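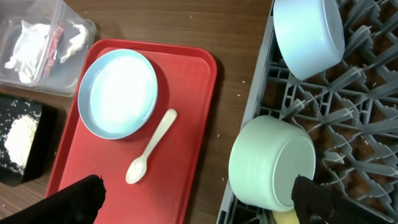
Waldemar Kubiak wrote beside my last entry that he would not trust any weight from the platform until we stop taring it with the animal's tail still on the edge. I agree with him. I had looked at the old readings again before I saw his note, and the jumps are all in one direction, so it is the tare and not the scale.

30 Aug 2026, bettong weighing platform, Gostden workshop

Purpose of today: find out why the platform in the night enclosure gives different weights for the same female, and decide what to change before it goes back in.

I took the platform off its base and cleaned under it. There was sand packed between the base and the lower plate on the side of the burrow entrance. With a test mass of 700 g in the centre the display was correct. With the same mass on the burrow side it was low, and it came back only when I lifted the plate and brushed the sand out. So there are two faults: the sand, and the tare as Waldemar says. I had believed for a long time it was the load cell, and I am sorry for the mail I sent to Drevar. I will write them a second one.

After cleaning I did the corners again, two times each, and all were inside what we accept. The cell stays.

The Gronix box is another matter. It sets the zero by itself when the reading is quiet for long enough, and a bettong which sits and eats is very quiet. In the log from the enclosure I see one visit which begins normally and then shows 488 g for the whole rest of it, although the female did not leave. She was only half on the plate when the zero was taken. I will switch off the automatic zero and let the keeper do it by hand at the start of the evening, when the plate is free. 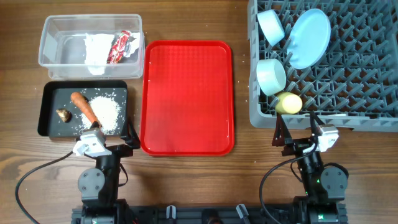 The top plate must also be changed. Now it is a flat board and the food rolls down when the animal jumps on, then she follows the food and we lose the reading. I want a shallow rim on all sides, not so high that a young one will stop in front of it. The empty red tray in the middle of the table has more or less the form I mean, with the rounded corners and the raised rim. Its surface has a faint texture too, and I like this, but for the platform I would make it rougher, so the feet do not slip. I will draw it and ask Makowska for a price, in dark green if they have the colour, and otherwise grey.

Question for the keepers: can the food be put in one place only, in the centre? Up to now each person scatters it in a different way and then the animal stands in a different corner. I could glue a small ring in the middle to show where.

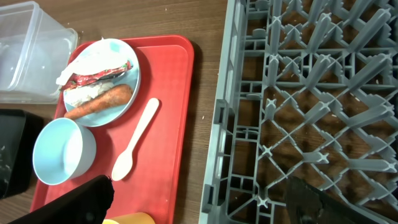

If the ring is accepted I need to add its mass to the tare sheet, and also a line for the date when somebody last brushed under the plate. I would prefer a rubber skirt against the sand, but the skirt can touch the ground and carry part of the weight, and we had this problem already with the wallaby scale. For now a brush on a hook next to the enclosure door is enough.

Cable: the outer cover has tooth marks close to the plug. The wires inside are good. I put it in a piece of metal conduit and left a loop, so it does not pull on the plate. 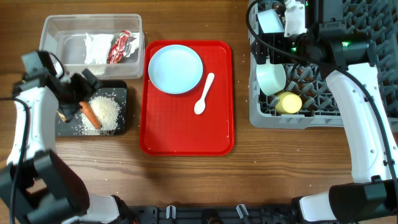 The loop must lie behind the base and never under it. I marked the side with yellow tape. When I put the cable in front by mistake the reading moved with every touch, and I lost half an hour before I understood.

Still open:
Automatic zero off in the Gronix menu (password is with Waldemar).
Drawing of the new top to Makowska.
Mail to Drevar, cell is fine.
Mark the old weights from August in the log as doubtful, but do not delete them. The vet may want to see them anyway.

The platform stays on my bench until the zero is changed. Until then please weigh in the bag, as before.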